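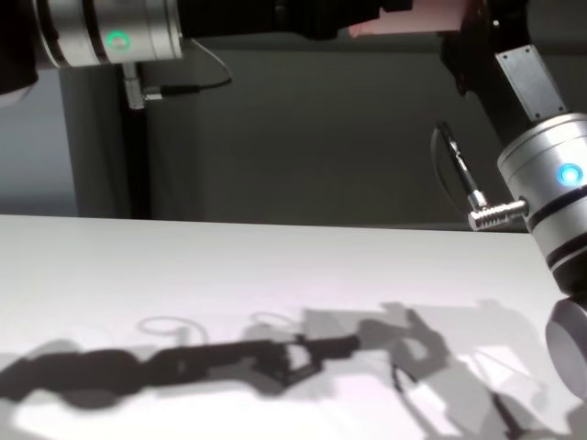 Page last changed: 09/04/2025

Gekier two-arm bench rental, the 30 day plan. Review, long, written over lunches so forgive the jumps.

Short version first. Good arms, good support, annoying cables, software that needs another year. Would rent again. Would not buy at the price they quoted us.

What we wanted it for: sorting and placing small molded parts, one arm holds, other arm fits the clip. Small shop, short runs, the kind of job where a real integrator quotes you more than the job is worth. Gekier rents the pair of arms, the controllers, a teach tablet and two grippers. You supply the table and the power. We also looked at Trevness, who only do single arms on rental, and Ukside, who never sent the second quote.

Delivery and setup

Came on one pallet, everything in foam, labeled. Labels matched the manual except for one bag of screws that was marked for the other arm. Not a big deal, same screws. Allow a full day. The sales page says a morning and that's a morning if you already did it once.

The mount is the part to get right. Our first table was too light and the whole thing shivered when both arms moved together. Swapped to a heavier one with a white top and the shiver went away. Get the heavy one first. The manual has a line about table weight but it's way back in the appendix, put it on page one please.

White top, by the way, mixed feelings. Parts show up great on it. But with a strong overhead light the arms throw big dark shadows right across the work area, and the vision add-on (we had it for a week on trial) kept picking up shadow edges as parts. Moved a lamp, got better, didn't go away. If you are going to use vision, ask for the diffuse light kit or go with a matte gray mat. Without vision it doesn't matter at all.

Status rings

Love these. Each arm has a lit ring on the joint housing and you can read it from across the shop. Green on one arm and blue on the other tells me at a glance the two are not in the same mode, no tablet needed. What the colors mean is set in the software and ours were set up as green for ready, blue for hand guiding. Change them if you want. I'd leave them, the next person has to learn them too.

One gripe, my coworker is partly color blind and green vs blue is about the worst pair you could pick for him at a distance. A blink pattern would fix it. Sent that in to support, they said it's on the list.

Cables

OK so this is my main complaint. The cables plug in with metal connectors at the joints and then loop outside the arm. Solid connectors, thread on nice and tight, no wobble. But the loops stick out. You have to plan every move around them. On a single arm, fine. With two arms working close together over the same spot it's one more thing to snag, and we did snag one, second day, my fault for teaching a path too tight. Connector survived. Cable sheath got a scuff and they did not charge us for it, credit where due.

Gekier sells a sleeve kit. We bought Beltrán clips instead, cheaper, and they hold the loop in closer. Leave some slack or the wrist won't make its full turn. Ask how I know.

Teaching

Hand guiding is great. Grab the wrist, move it, press the button, done. Anybody in the shop could do it after a few tries. The arms feel light when guided, no fighting.

Tablet is the weak spot. Slow to wake, and the menu for linking the two arms is buried 3 levels down. Linking is the whole reason you rent a pair! Saved programs sort by date only, no folders. We had 6 programs going by the end and I was already scrolling and guessing. Also it forgot the wifi every time it restarted.

Waiting moves (arm A holds untill arm B is done) work, but you have to set them from both sides and if you miss one there's no warning, the arm just sits there. Lost most of an afternoon to that one.

Running it

Once taught, it ran. Best hour we got was 130 finished parts, which beats me by hand and I was doing other stuff while it went. Slow hours were nearly always the feeder, not the arms. Placement repeat was plenty good for clips. Would not try it on anything threaded.

Noise: quiet. Fans on the controllers are louder than the arms. Put them under the table.

Stops were gentle. Leaned into one on purpose a few times with a gloved hand and it quit right away. We still did our own safety check and taped off the floor, and you should too, a clip with a sharp edge doesn't care how gentle the arm is.

Support

Phone, real person, same day. They can log in to the tablet if you let them. Found our missing wait in two minutes after I'd been at it for hours. Hold music is terrible.

Returning it

Read the contract on packing. Foam has to go back in the same order and they want photos. Pickup was a day late but no extra charge. You can roll the rental into a purchase if you decide before the last week, and the discount is OK, not great. They told us new tablet software is coming in October, so if you're not in a rush I'd wait for that and then book.

Good
- hand guiding
- status rings
- phone support
- quiet

Bad
- cable loops
- tablet, all of it
- setup time is longer then advertised
- color choice on the rings if your crew can't tell them apart

4 out of 5 for the arms, 2 for the tablet. Call it 3 and a half overall. Will update this if we rent again after the software change.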